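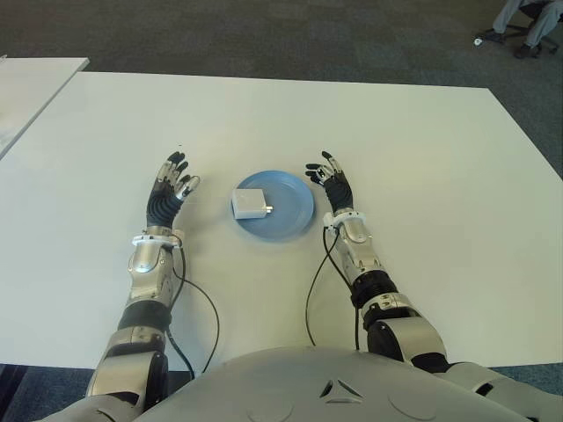
Flemora Cube Charger and Shallow Plate: Equipment Review

Reviewed for the Howlader Residence Office by Corentin Rey
October 3, 2026

The Residence Office was asked to recommend a compact phone charger for its guest rooms, together with a plate on which small items could be left beside the bed. The Flemora charger and the Flumard plate were used in two rooms over a period of 10 days.

The charger

The charger is a small white cube with metal prongs. It takes up little room at the outlet, and guests were able to plug in a lamp next to it without difficulty. The prongs do not fold. Staff who carry the charger in a pocket or a toiletry bag should expect them to catch on fabric, and a folding version would be preferred for travel. The charger supplied a phone overnight in every case recorded. It became warm during use but never uncomfortable to hold.

The plate

The plate is round and light blue, with a shallow raised rim. A white charger is easily overlooked on a white tabletop, and the color of the plate corrects this — housekeeping reported fewer chargers left behind at checkout. The rim is low enough that an item can be picked up without tipping the plate.

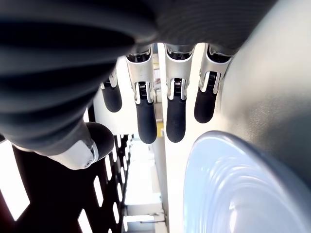

Storage between stays was also considered. Aurelio Zepeda of the housekeeping section asked that spare chargers be kept together in lidded boxes, with the room number on the lid, and this worked well for the six units on loan. Plates should be stacked separately with a cloth between them, as the glaze marks easily.

Recommendation

The office recommends the charger for rooms and the plate for general use. Orders should be placed under stock number 2563 before the end of November. The Turnov annex will continue with its present chargers until they need replacement.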